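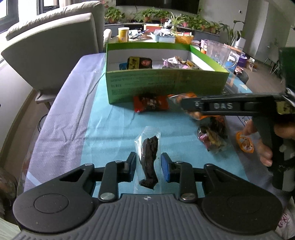
My sister asked me at tea whether a robot could do her tidying yet, and I've been chewing on it ever since, so bear with me, this runs over a few posts.

Sorting snacks into a box is my favourite test these days. Any four-year-old can do it, usually while eating them. For a machine it's a proper slog -- every packet is shiny, half of them are see-through, and a tablecloth with a few creases in it will move when you brush against it.

Vacuum-sealed things bother me most. You want to pinch the crimped end, but the film throws the light back at you and the food inside is any old shape. Grab the middle and you may squash somebody's treat!

Lleucu Rosser reckons we'll have something decent for the kitchen table in 2 years. Emrys Gough says 21, and he's the cheerful one at Wekley. I'd land somewhere between them, closer to Emrys on a bad day.

Shop floors are further along, I'll give them that. Same carton, same shelf, same colour of light all shift. My table has never looked the same at breakfast as it did at supper, and I wouldn't want it to.

So no, dear sister, you're still on tidying. But I'd love to hear which chore you'd all hand over first (mine is matching socks, by a mile).

Contact | © Mared Jenkins | Back to top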